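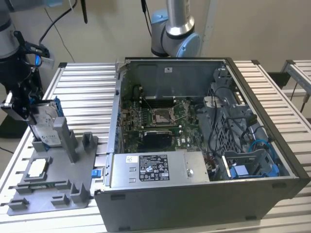 Derville 630은 제가 2년 동안 집에서 쓴 중고 데스크톱입니다. 그동안 매일 켰고 이번 여름에 처음으로 완전히 분해했습니다. 사무실에서 많이 쓰던 타워형 컴퓨터이고, 겉은 어두운 회색, 안쪽 섀시는 은회색에 가까운 금속입니다. 저는 이런 컴퓨터를 평가할 때 속도보다 먼저 안을 열어 봅니다. 옆판을 떼고 눕혀 놓으면 손이 들어갈 자리가 어디인지 금방 보입니다. 630은 파워가 앞쪽에 은색 상자처럼 자리를 잡고, 오른쪽에 구멍이 촘촘한 드라이브 케이지가 있고, 메인보드는 그 뒤쪽에 넓게 있습니다. CPU를 빼고 레버를 올린 소켓이 보드 가운데쯤에 있어서 접근하기가 편합니다. 바로 위쪽에 검은 메모리 슬롯이 줄지어 있고, 소켓과 슬롯 사이에서 손가락이 헤매지 않습니다.

저는 핀란드 사람이고 한국어는 늦게 배웠습니다. 표현이 조금 딱딱한 곳이 있으면 이해해 주세요. 컴퓨터 용어는 한국어로 쓰는 것이 오히려 쉬웠습니다. 대부분 영어와 비슷하니까요.

구입과 첫인상

Zostel이라는 중고 기기 가게에서 205유로에 샀습니다. 하드디스크와 메모리가 들어 있는 상태였고, 키보드와 모니터는 없었습니다. 가게에서 준 종이에는 하드디스크 사용 시간이 3431시간이라고 적혀 있었습니다. 집에 와서 프로그램으로 확인했더니 같은 숫자가 나왔습니다. 중고 제품을 살 때 이런 숫자가 맞으면 기분이 좋습니다. 다른 설명도 믿을 수 있게 됩니다.

포장은 보통이었습니다. 상자가 너무 커서 양쪽에 종이를 많이 넣었는데, 그 종이가 아래로 눌려서 본체 윗부분은 거의 보호가 안 되었습니다. 다행히 찌그러진 곳은 없었습니다. 무게는 생각보다 무겁습니다. 계단이 있는 집에 사시는 분은 배송 기사님이 어디까지 올려 주시는지 먼저 물어보시기 바랍니다. 저는 물어보지 않아서 3층까지 혼자 들고 올라갔습니다.

외관은 새것 같지 않았지만 깨끗했습니다. 앞면에 스티커를 떼어 낸 자국이 있고, 옆판 아래쪽에 긁힌 줄이 하나 있습니다. 책상 밑에 두는 물건이라서 저에게는 문제가 아니었습니다.

분해하기

옆판은 도구 없이 열립니다. 처음에는 조금 뻑뻑해서 제가 방향을 틀린 줄 알았습니다. 뒤로 밀고 나서 들면 됩니다. 설명서에는 동시에 하라고 되어 있는데, 제 경험으로는 두 동작을 나누는 것이 쉽습니다.

제일 마음에 드는 부분은 파란색입니다. 이 컴퓨터에서 손으로 만져도 되는 부품은 파란 플라스틱인 경우가 많습니다. 드라이브 케이지 오른쪽 아래에 있는 걸쇠도 파랗고, 하드디스크를 잡아 주는 캐디도 파랗습니다. 하드디스크는 캐디에 끼운 채로 꺼내서 세워 둘 수 있습니다. 손가락이 디스크 아래쪽 기판에 닿지 않아서 안심이 됩니다. 전에 쓰던 Tapley 컴퓨터는 하드디스크에 나사가 네 개 있었고, 그중 하나는 메인보드를 들어야 보였습니다. 그 컴퓨터를 설계한 사람을 저는 아직 용서하지 않았습니다.

다만 파란색이 항상 좋은 것은 아닙니다. SATA 케이블도 파란색이라서 어두운 방에서는 걸쇠와 헷갈릴 때가 있습니다. 저는 한 번 걸쇠라고 생각하고 케이블을 당겼습니다. 고장은 안 났지만 깜짝 놀랐습니다. 케이블은 케이지 쪽에서 둥글게 돌아가고, 검은 케이블들도 그 구멍 난 금속을 지나갑니다. 다시 조립할 때 이 길을 기억하지 못하면 옆판이 잘 안 닫힙니다. 분해하기 전에 종이에 간단히 그려 두는 것을 추천합니다.

CPU를 빼는 일은 어렵지 않지만 천천히 해야 합니다. 쿨러를 먼저 풀고, 레버를 옆으로 살짝 밀어서 올리고, 금속 틀을 연 다음에 CPU의 양쪽 가장자리만 잡고 똑바로 듭니다. 접촉 핀이 CPU가 아니고 소켓 쪽에 있습니다. 그래서 CPU를 뺀 다음이 더 위험합니다. 그 위에 나사나 드라이버를 떨어뜨리면 핀이 휘고, 한 번 휜 핀을 펴는 것은 아주 힘든 일입니다. 보호 덮개가 있으면 꼭 덮으세요. 제 컴퓨터에는 덮개가 같이 오지 않았고, 이것은 가게에 아쉬운 점입니다.

빼낸 부품을 어디에 두는가도 중요합니다. CPU는 작고 네모나고 은색이어서 금속 작업대 위에서는 잘 안 보입니다. 게다가 살이 벌어진 알루미늄 작업대라면 나사가 사이로 빠지기 쉽습니다. 칸이 나누어진 회색 트레이에 CPU 자리를 따로 정해 두면 찾는 시간이 없어집니다. 트레이가 없는 분은 달걀판도 괜찮습니다. 다만 종이로 된 것을 쓰시고, CPU는 정전기 방지 봉투에 넣어서 두세요.

파워 서플라이

파워는 따로 이야기하고 싶습니다. 검은 라벨에 인증 마크와 바코드가 작은 글씨와 함께 인쇄되어 있고, 글씨가 정말 작습니다. 저는 안경을 쓰고도 전화기로 확대해서 읽었습니다. 교체할 생각이 있으시면 옆판을 열었을 때 라벨을 한 번 적어 두시는 것이 좋습니다.

소음은 작습니다. 밤에 방이 조용할 때도 팬 소리가 책을 읽는 데 방해되지 않습니다. 하지만 파워와 케이지 사이로 가는 전선이 짧은 편이어서 드라이브를 하나 더 달려고 하면 여유가 부족합니다. 저는 Clenent에서 나온 연장선을 사서 썼습니다. 연장선 자체는 튼튼하고, 커넥터가 약간 빡빡합니다. 연결하고 나서 빠질 걱정은 없지만 뺄 때 손톱이 아픕니다.

사용하면서 느낀 것

저는 이 컴퓨터로 글을 쓰고, 사진을 정리하고, 한국어 강의를 봅니다. 이 정도 일에는 충분합니다. 처음 들어 있던 하드디스크로는 켜지는 데 시간이 오래 걸렸습니다. 커피를 준비하러 가서 돌아오면 아직도 준비 중이었습니다. 첫 달에 SSD를 추가하고 나서 다른 컴퓨터처럼 느껴졌습니다. 원래 있던 하드디스크는 사진 보관용으로 남겼고, 지금까지 문제를 일으킨 적이 없습니다.

메모리를 늘리는 것도 쉬웠습니다. 슬롯 양쪽을 누르면 메모리가 조금 올라오고, 새것을 넣을 때는 소리가 날 때까지 밀면 됩니다. 저는 처음에 무서워서 약하게 밀었고 컴퓨터가 켜지지 않았습니다. 다시 세게 밀었더니 잘 됩니다. 부품이 부러질 것 같은 느낌이 들어도 조금 더 힘을 주어야 합니다.

확장 슬롯은 저는 사용하지 않았습니다. 그래픽 카드를 생각하시는 분은 길이를 미리 재어 보세요. 케이지가 안쪽 공간을 꽤 차지하고 있어서 긴 카드는 안 들어갈 것 같습니다.

먼지는 생각보다 적게 쌓였습니다. 2년 만에 열었을 때 제일 더러운 곳은 앞쪽 흡입구였고, 보드 위는 부드러운 붓으로 한 번 쓸어 주는 것으로 끝났습니다. 히트싱크 틈은 붓이 잘 안 들어가서 바람으로 불어야 합니다. 청소는 7월에 했는데, 창문을 열고 하니까 바람 때문에 먼지가 다시 방으로 돌아왔습니다. 발코니에서 하시는 것이 낫습니다.

아쉬운 점

첫째, 앞면 USB 단자가 너무 가까이 붙어 있습니다. 조금 두꺼운 메모리 스틱은 하나밖에 못 꽂습니다.

둘째, 케이스의 금속 모서리가 날카로운 곳이 있습니다. 드라이브 케이지 안쪽으로 손을 넣었다가 손등을 긁혔습니다. 얇은 장갑을 끼면 좋은데, 장갑을 끼면 작은 커넥터를 잡기가 어렵습니다.

셋째, 설명서가 너무 짧습니다. 드라이브를 꺼내는 그림은 좋지만 케이블을 어디로 지나가게 해야 하는지는 한 장도 없습니다.

누구에게 맞을까

컴퓨터를 한 번도 열어 보지 않은 분이 처음 연습하기에 좋은 물건입니다. 공간이 넓고, 부품이 서로 숨어 있지 않습니다. 게임을 많이 하시는 분이나 작은 책상에서 쓰실 분에게는 추천하지 않겠습니다. 가격이 205유로보다 많이 높으면 저라면 조금 더 기다리겠습니다.

별점은 다섯 개 중에 네 개입니다. 하나를 뺀 이유는 설명서와 제 손등입니다. CPU 쿨러를 다시 붙인 다음의 온도는 며칠 더 써 보고 댓글에 적겠습니다.

Lenni Mäkelä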